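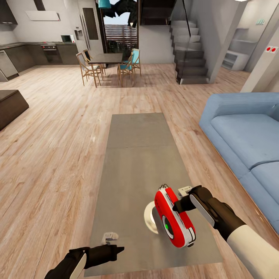

So the Kandmont stadium people want us to get excited about a friendly in December. Tickets went on sale at 5 in the morning, local time, and the cheap end is already gone, if it ever existed. I got bumped out of the line 2 times before I saw a single seat.

I've supported the national team for 20 years and I've heard this pitch before. Big announcement, no opponent named, "world-class visitors to follow." Last time the visitors turned out to be a youth squad with two seniors along for the trip. Marianna Mazurek drove up to 500 miles for that one and still brings it up.

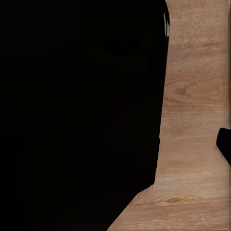
Then there's the roster. Henryk Jakubowski wrote in the supporters' newsletter that Agbayani will start on the left. Maybe. His club hasn't said he'll be released – and clubs don't hand over a winger in the middle of a title race because a federation asked nicely. I'd want to see him get off the plane.
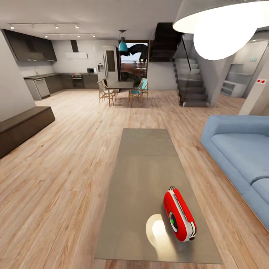 My plan is to stay home and watch. Irena Kwiatkowski thinks that's disloyal, and she may be right, but her seat in the upper deck cost more than my winter coat. A light blue sofa with two deep cushions and a long low table beside it would suit me fine for ninety minutes of sideways passing. If they name a real opponent before kickoff, I'll look at the resale prices. I expect they'll have dropped by then.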